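Reducing Shedding in Household Fleece Blankets: A Study of Washing Habits in the Drakside District
Final Project Report, Introduction to Textile Studies
Submitted Oct 14, 2018

1. Background

Fleece and similar napped fabrics are found in most homes in the Drakside district, where winters are long and many apartments have uneven heating. Fabrics of this kind release small fibers when they are washed. Part of this material is caught in the washer filter or the dryer screen, and the rest leaves with the waste water. The course asked each group to study one everyday textile problem and to suggest changes that a household could make without buying new equipment. Our group chose shedding during washing.

The report covers a household survey and a short set of wash trials. Dryer lint was left out of the trials for lack of time, although several households raised it in their written comments.

2. Household Survey

Survey forms were delivered in March to homes on the Lutero and Zamfir housing estates. A total of 3,261 forms went out and 2,508 were returned in usable condition. The return rate was higher than the group had planned for, and data entry took most of the following two weeks as a result.

The form contained 17 items on washing temperature, load size, detergent type and how often blankets and throws were cleaned. Most households reported washing blankets together with other laundry. Warm water was the most common setting. Few respondents had ever cleaned the filter on their machine, and a number wrote in the margin that they did not know where it was.

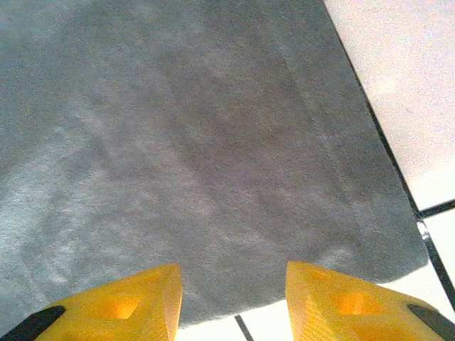
Respondents were also asked how they decided that a blanket needed washing. Smell and visible stains were the usual answers. On the Zamfir estate, where the laundry rooms are shared, many households washed on a fixed schedule tied to their assigned slot, whether or not the item was dirty. The group had not expected this and did not have a question that measured it well.

3. Wash Trials

Trials were carried out in the textile laboratory using new blankets of the Rikura line, bought in one order so that the fabric would be the same throughout. Each blanket was washed 6 times. Waste water was passed through a fine mesh bag, and the bag was dried and weighed after every cycle.

The first wash released the most fiber in every case. Later washes released less, and the amount leveled off toward the end of the series. Cold water on a short cycle gave lower weights than warm water on a full cycle. Full loads gave lower weights than small ones -- the difference was clear in the early washes and hard to see in the last two.

One mesh bag tore at the seam during the warm water series. The reading for that cycle was dropped, and the blanket was not replaced.

4. Recommendations

Households should wash blankets less often, in cold water, and with a full load where the machine allows it. Estate managers should post the location of the filter in each shared laundry room and review the fixed schedule on the Zamfir estate.

5. Limits of the Study

Only one product line was tested, and all blankets were new. Older fabric may behave differently. The survey relied on what respondents remembered about their own habits -- no machines were inspected.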